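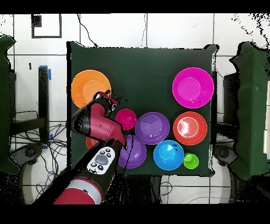
Pirholm Plastic Tableware: Bowls and Plates

Pirholm is plastic. We mention it early, as a customer in October believed she had ordered stoneware and wrote to us at some length.

What you get is bright, light to carry and hard to lose on a dark tablecloth. Bowls come in several sizes and in purple, bright blue, lime green, magenta, orange and red-orange. Large flat plates come in orange and magenta, with a ring in the middle where the gravy is meant to stop.

The colours don't match. Kanini Kaijage, who chose them, says they aren't supposed to, and she has declined to discuss the magenta any further.

Sizing
The lime green bowl is the small one. It suits olives, dip or a toddler's opinion of peas. The purple will take a decent serve of cereal. If you're feeding teenagers, go straight to the plates.

Care
Warm water, washing-up liquid, soft sponge. Keep it out of the oven and off the barbie, including the bit at the side that you reckon isn't hot. Beetroot and turmeric should be rinsed off promptly, unless you'd like an extra colour.

Ordering
Sold by the piece, so you can replace the one that went to a picnic and never came home. Cafés and camps can order by the carton of 96, one colour per carton. Mixed cartons were tried once, and Kacper Pietrzak in the warehouse has asked that they not be tried again.

Cartons leave within 3 working days. For orders over 300 pieces, write to Domnica Mihăilă first so she can clear a shelf.

Returns accepted for 45 days, washed, please.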